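From: Finbarr Mac Carthaigh
To: Coughlan Masters Rowing list
Date: 3 August 2022
Subject: Re: Fees and the Zatodero regatta

On the fees question first, then the boats.

> Can someone tell me why we are paying $300 again when we only
> got to two regattas last season? Also is the Zatodero one
> definitely on, and are we taking the eight or just the fours?
> I need to put in for leave if it's the full weekend.
> Deb

Deb, the $300 covers racking, insurance and your state registration. Regatta entries have always been separate. Last season we paid $283 a head before we bought a single can of grease, so the club keeps very little of it. If you want the breakdown I can send it to you, it's one page.

Zatodero is on. It is in December, same course as before, 1,000 metres with a rolling start for the older grades. Racing is over both days but our events should all fall on the first one, so you may not need the extra leave. I'll know when the draw comes out.
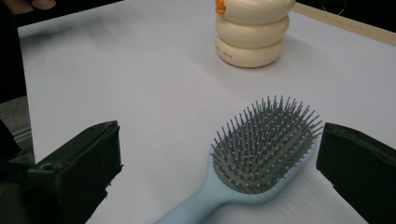

We are taking the eight and one four. The second four has a crack near the bow seat rigger and Balov wants $1,236 to fix it properly, which we haven't agreed to yet. My own view is that we should pay it. That boat has been patched twice and both patches let go within a season.

For the eight I have six names. I need two more, preferably one who can row stroke side without complaining, and a cox. If you rowed bow side last year and are willing to swap, tell me now and we can use the winter sessions for it.

Ergs are at the Briltel shed as usual. We are doing 30 minutes at rate 20, then starts. Please wipe the handles down after and put the slides back where you found them.

Trailer: Coughlan Primary is using the oval car park for their fete the weekend before we go, so loading will have to be at the ramp. Bring your own 10 mm spanner, the club ones have gone missing again.

Names to me off list please, so everyone else doesn't get thirty emails.

Finbarr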